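Laundry notes: jerseys, the gray sofa, and one basket

October 24, 2023

Readers who have been here since June will know that the laundry in this apartment runs on a fixed cycle and that the weak point has always been the collection stage. Washing is solved. Drying is mostly solved. Getting the clothes off the furniture and into the basket is where the system leaks.

The main offender is red athletic wear. It comes back from the Nemthorpe league, gets dropped on the nearest gray upholstery, and stays there. The pictures cover the seat, the basket, and the wall behind.

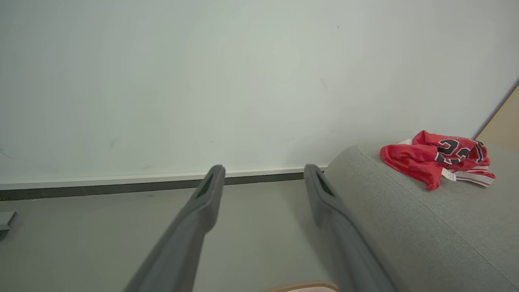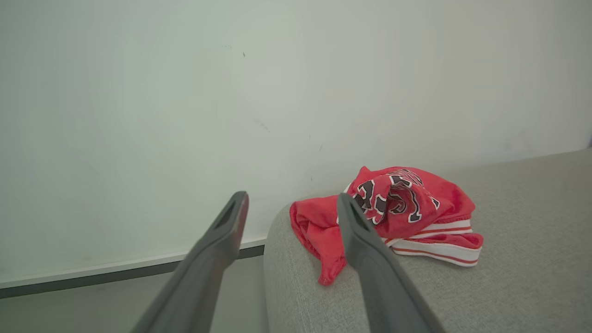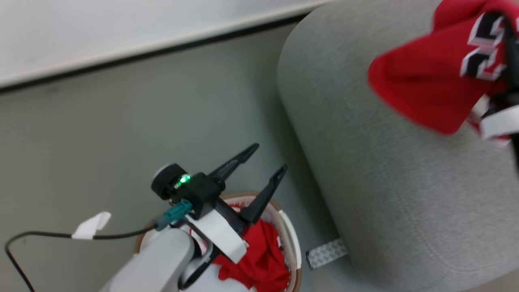 Why red gets its own basket

I used to run one hamper for everything. The argument for it was floor space. The argument against it was a set of white dish towels that came out of a mixed load pink in June and have been pink since. I now keep red separate from the point of collection, so that no sorting decision has to be made at the machine, when I am tired and likely to make a bad one.

The basket is tan, woven, and round, with a white fabric liner folded over the rim. The liner matters more than the basket. Woven sides catch on knit fabric, and a snag in a jersey tends to travel. With the liner in place I can also lift the whole load out by the edges, carry it to the washer, and wash the liner with it. I was concerned about the white liner picking up dye. So far it has a slight blush at the bottom seam, which I consider acceptable for a part that lives inside a basket.

Round was Lucie Melnyk's suggestion. My last two were rectangular and I kept kicking the corners.

Placement

The basket stands on the floor within reach of the seat. I tried it in the hallway for 9 days and the collection rate dropped to almost nothing. People will put a jersey in a basket if it takes one movement. If it takes a walk, the jersey goes on the sofa.

It should not be pushed up against the wall. Our wall already has enough scuffs and scratches on it, and a basket that gets nudged twice a day adds more. Leave a gap wide enough for a vacuum head. The dark strip under the baseboard collects lint along its top edge, and if the basket is in the way that strip does not get cleaned.

Handling printed lettering

Team lettering is the part of a jersey that fails first. The procedure I use now:

Shake the garment out before it goes in the basket. A jersey that sits bunched for several days holds a crease straight through the print.

Turn it inside out at the machine. I do not ask anyone to do this at the basket, as it adds a step and compliance falls.

Wash cold, gentle spin, 30 minutes maximum. I use the unscented Fillalport liquid, half a cap.

Hang by the hem. No dryer. Dezső Virág tumble dries his and says they are fine, but I have seen the numbers on his back and they are coming off at the corners.

White trim is the other thing to watch. On a red garment it is the first place any loose dye shows. New items get washed alone 3 times before they join the common red load.

The upholstery

Gray heathered fabric hides lint well and hides damp badly. Anything left on it after a match should be treated as damp whether or not it feels that way. I go over the seat with a stiff brush on laundry day, working toward the front edge, then vacuum the floor in front of it.

Cuiping Tian asked in the comments on the last post whether a throw blanket would save the trouble. I tried one. It became another item to wash, and the jerseys were left under it.

Open items

The liner ties are too short and slip when the basket is full. Szabolcs Rácz has offered to sew longer ones. I would also like a second liner so that one can be in the wash while the other is in use. Drying racks are next, including the folding Losideck model that I have been told to try and have not yet found room for.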